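About Bilyk

Bilyk develops and supplies hand-held gripper kits for teams that teach robots to handle household objects. The company was founded by Stepan Pavliuk and Daryna Hladun and operates from offices in Jesow, with a service workshop in Bodholm.

Our principal product is the Fladum kit. It consists of a two-jaw gripper with soft finger pads, a mounted camera, a charging case and a license for our recording software. An operator carries the gripper through an ordinary task, and the software stores the motion of the jaws together with the video. The recordings can then be used to train a robot arm fitted with the same type of jaws. 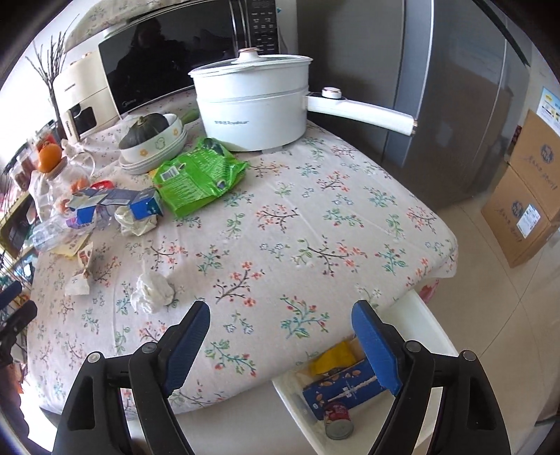

Recording in lived-in homes has been central to the company's approach from the start. Kitchens, drawers and crowded tables present a robot with conditions that a laboratory bench does not, and customers are encouraged to collect their material where the finished robot will be expected to work.

Each kit is calibrated in Bodholm before shipment. Finger pads are replaceable and are sold in sets of six. The standard warranty covers parts and labor for two years and may be extended to three. Kits may be returned within 30 days of delivery, provided that the housing has not been opened.

Bilyk also offers operator training at the customer's site or in Jesow. Mr. Pavliuk directs engineering and production. Ms. Hladun is responsible for training, customer support and the agreements under which households take part in recording work.

Registration for the April training course opens on 2nd February. Requests for quotations and loan kits should be addressed to the Jesow office.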